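Clearing the Table: How People Sort Mixed Kitchen Items
Project report, Zane Raudsepp
Submitted 22 Aug 2020

1. What I wanted to find out

When a kitchen table fills up with unrelated stuff, what do people move first? Food? Cleaning things? Whatever is closest? My guess going in was food first, because it spoils. Wrong, mostly, see section 4.

Topic came out of the Burnen reading on household order (week two handout). Burnen only looks at drawers and cupboards though. Not tables. So there was a gap and I took it.

2. Setup

One table, one bin, a mix of small things that don't belong together. Same rule for everyone: clear it however you like, stop when you think its done. 27 people took part, all from the Closgate residence. No time limit, but I kept times anyway. I wrote down the order of every item by hand, which was slow, and two sheets had to be copied out again after I spilled tea on them.

Items were picked so that each one could be argued into at least two groups. A jar is storage but might have food in it. A cup is dishes, or just clutter. The scrub brush was meant to be the easy one.

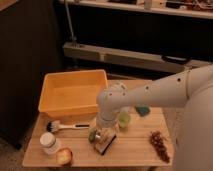 Fig. 1. Table with yellow-orange bin, scrub brush, jars, fruit and green cup.

The bin stays toward the back on the left, brush lying in front of it. I wanted the bin empty at the start so people had to decide what it was for. Dambrauskienė (my supervisor) thought a label on the bin would make the results cleaner. Tried it in the January pilot and everybody just followed the label, so I dropped it.

3. Recording

Each move = one line on the sheet. Item, where it went, any comment said out loud. 1583 lines in total including moves back to the table, of which there were a lot more than expected. Typed up in the Hiretti template, the old version, the new one kept eating my columns.

4. Results

19 of the 27 moved a cleaning item first. Most common comment was some version of "that shouldn't be near food". So food did matter, but as the thing to protect, and it often stayed on the table till late.

Jars caused the most trouble. People picked them up, put them down, came back. Small jar with a lid got called cream, spice, and pills by differnt people. Fruit was nearly always left out on purpose.

Longest run was 66 moves. Same person rearranged the bin three times.

5. Problems

Only one bin. With two I think the jar results would change. Also everyone lives in the same building and shares kitchens, so habits probably overlap.

Still to do: recheck the sheets for the second group, fix the item codes in appendix B, add the pilot times.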